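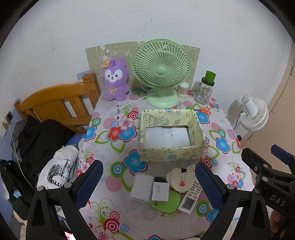

Figure 8.1 Household goods on a flower-printed cloth, including a desk fan, a plush bunny and a jar with a handle.

Chapter 8
Care Labelling and Fibre Identification

8.1 Introduction

Textile articles sold for domestic use are labelled so that the purchaser can launder them without loss of colour, shape or finish. A care label states the treatment the article will tolerate; a fibre content label states what it is made of. The 2 are often sewn into the same seam but serve different purposes, and should be read separately.

Printed cloths present a particular difficulty. The base fabric may withstand a hot wash while the colourant does not. Pigment prints sit on the surface of the yarn, held by a binder, and fail by abrasion — the colour rubs away at folds and table edges first. Reactive dyes bond with cellulose and fail more slowly, chiefly through exposure to light or chlorine bleach.

8.2 Scope of the chapter

Sections 8.3 to 8.5 cover the burn test, the solvent test and examination under low magnification. Section 8.6 applies these methods to a damaged tablecloth returned to the retailer Trollurero after one wash. The laboratory report, prepared by Haf Lewis, is reproduced on page 379.

Students should already be able to distinguish plain, twill and satin weaves (Chapter 2). Tests involving flame or solvent must be carried out in a fume cupboard under supervision.

Key terms: binder, cellulose, colourfastness, crocking, pigment print, reactive dye, shrinkage.

8.3 The burn test

Draw several yarns from the warp and twist them together. Hold the bundle in metal tweezers and bring it slowly towards the flame. Record its behaviour on approach, in the flame and on removal, then examine the residue once it has cooled.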